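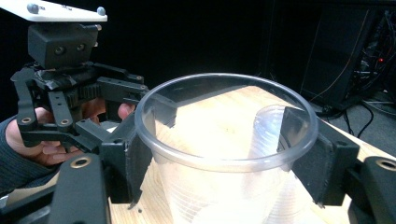

The House Rules
What a rulebook for hand-held grippers looks like when the job is a plastic cup
Mar 29, 2022

I have a soft spot for rulebooks. Give me the laminated sheet by the pool, the card inside the board game box, the notice about the office microwave, and I'll read it to the end. So when a friend mentioned that the robot learning people at Tevier had written 21 pages on how to pick things up off a table, I asked for a copy before I'd finished my coffee.

Tevier has a workshop in Irnberg, two floors above a shop that sells curtain fabric. People there hold grippers in their own hands and do everyday jobs with them, and the recordings go toward teaching robot arms to do the same jobs later. Stacking, sorting, putting one thing inside another, that kind of work. The document is called the Barketti guide, after the street where the first version got written, and it's a lovely thing (I mean it!).

The first surprise was how little of it is about robots. Most of the pages are about people. How to stand, when to rest your wrists, what to do if you sneeze halfway through. You finish the sneeze, you open the fingers, you start that take over. A take you started over gets marked as started over, and there's a whole paragraph on why you don't quietly delete it. I liked that paragraph a lot.

Then come the grip rules, and this is where I got to try it. Clear plastic cups are on the hard list, together with foil and anything shiny, and they get two pages to themselves. You can see the table right through them, so the edges are tough to pick out, and a thin wall gives as soon as you lean on it. The guide wants both pads meeting the cup at the same height, and it wants you to stop squeezing the moment the cup stops sliding. I squeezed past that moment on my first go, and my second, and there was a crackle I can still hear.

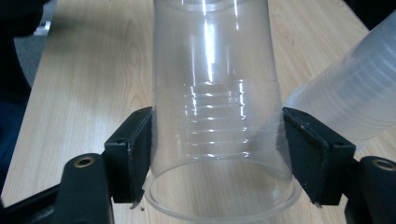

So is a cup with a dent in it a failed take?

It depends on whether the wall springs back. The guide lets a small give at the pads go through, as long as the cup returns to its shape when you let go. If it keeps a crease, the take is marked as damaged and the cup goes in the recycling.

That rule used to be stricter. Up until July any dent at all meant a fail, and people got so nervous that they held everything too lightly and dropped it, and then of course the drops had to be logged too. The newer wording came out of a long afternoon with the Muñoz workshop across town, which does similar work and had its own list. The two groups laid their rules side by side and found 25 that disagreed. Six of those were about cups. I'd have paid good money to be in the room.

My favorite page is the one about stopping. You work for 25 minutes, then put the gripper down, and you don't get to bargain for one more. A full day tops out at 220 takes. I assumed that number was there for the equipment, but the note next to it talks about tired hands, and how a tired hand starts cutting corners that end up in the recording. A robot that learns from those takes will learn the corners as well.

There are things I'd change. The section on labels reads like a tax form, and the word "nominal" shows up where "normal" would do fine. I'd also move the bit about sleeves up front, because a loose cuff near the finger links is the sort of thing you want to hear about before you start, and at the moment it's on page 21, after the glossary.

I went back a week later for another try at the cups. Slower this time, pads level, elbows in. I got through six takes before the crackle, and the log has all of them in it, the last one marked damaged in my own handwriting.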